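Why Wood Has Lines in It
Tree Rings and Wood Grain

Look closely at a wooden table, a door or a chopping board. Most of them have darker lines running across them. Some of the lines are straight. Some bend, and some make loops. The pattern is called grain, and it was made while the tree was still alive.

How a tree gets fatter

A tree grows in two ways. The tips of its branches and roots get longer, and its trunk gets wider. The widening happens in a very thin layer just under the bark. This layer is called the cambium (say KAM-bee-um). Each year the cambium makes new wood on its inner side and new bark on its outer side.

The new wood wraps all the way around the trunk, like a sleeve pulled over last year's sleeve. The old wood stays where it is, inside. The oldest wood in a trunk is in the middle, and the youngest is next to the bark.

Light wood and dark wood

In places with a warm season and a cold season, trees don't grow at the same speed all year. In spring there is usually plenty of water, and the tree grows fast. The wood it makes then has large cells with thin walls, and in many trees it looks pale. This is called earlywood.

Later in the summer growth slows down. The cells are smaller and their walls are thicker, so the wood looks darker. This is called latewood. In January, in a cold country, the tree isn't making any new wood.

One pale band and one dark band together make one ring. If you count the rings on a stump, you find out how many years the tree grew. A tree with 25 rings grew for 25 years. A very old one might have 393. Counting that many takes a magnifying glass and a lot of patience, and most people lose their place at least once.

Wide rings and narrow rings

Rings are not all the same width. In a good year, with enough rain and sun, a tree may grow a wide ring. In a dry year the ring may be narrow. A tree that stands in the shade of bigger trees can have narrow rings for a long time. If one of the big trees falls, more light comes in, and the rings may get wider.

Scientists who study rings are called dendrochronologists (say DEN-dro-kruh-NOL-uh-jists). They don't have to cut a tree down. They use a hollow drill to take out a piece of wood as thin as a pencil. The rings show up on it as stripes. By matching stripes from living trees with stripes from old beams, they can work out when a building's wood was cut.

From rings to lines

If tree rings are round, why does a board have long lines on it?

The answer is in the way the log is cut. Think of a log as a stack of tubes, one inside another. If you slice straight across the tubes, you see circles. If you slice along their length, you see the sides of the tubes, and those look like lines.

A saw can go through a log lengthwise in different places. A cut that passes close to the center meets the rings nearly head-on, and the lines come out straight and close together. A cut farther from the center only skims the sides of the rings. The lines spread out and make arches. Woodworkers call these arches cathedral grain, after the pointed windows in big churches.

No trunk is a perfect tube, though. Trees lean, bend and grow around old injuries. When the saw goes through a bend, the lines come out wavy.

Three views of a wooden tabletop with dark, wavy grain lines:

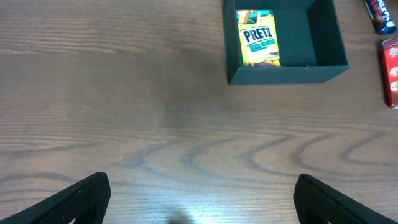
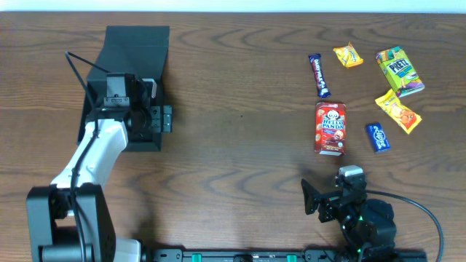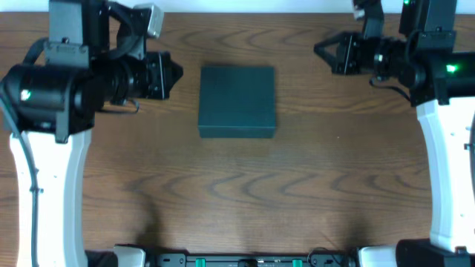 Knots are another part of the pattern. A knot is the place where a branch joined the trunk. The branch has rings of its own, and the saw often cuts across them, which gives a small dark circle or oval. The lines of the trunk bend around it on both sides, much as water in a stream goes around a stone.

Is it always real?

Sometimes grain is only a picture. A printed sheet can be glued on top of a cheaper board. One way to check is to look for the same knot or loop turning up again and again. Another way is to look at the end of the board. On a solid board, the lines on top carry on over the edge, and you can often see parts of the curved rings on the end.

Try it: make your own grain

You need 2 colors of modeling clay, a rolling pin and a piece of thread.

Roll the first color into a thin sausage. This is the middle of your tree.
Flatten some of the second color into a sheet and wrap it around the sausage.
Keep adding sheets, changing color each time, until your log is as thick as a cardboard tube.
Press a dent into one side with your thumb, so the log isn't perfectly round.
Ask an adult to help you pull the thread through the log lengthwise, close to the middle. Open it up and look at the lines.
Now slice one of the halves again, nearer to the outside.

Draw both patterns on paper and compare them. The cut near the dent usually has the strangest shapes.

Words to know

Bark: the outer covering of a tree.
Cambium: the thin growing layer under the bark.
Earlywood: the wood made early in the growing season.
Latewood: the wood made later in the growing season.
Grain: the pattern of lines in a piece of wood.
Knot: the place where a branch joined the trunk.

Written by Shadi Chamoun. Checked by Cathal Ní Bhriain.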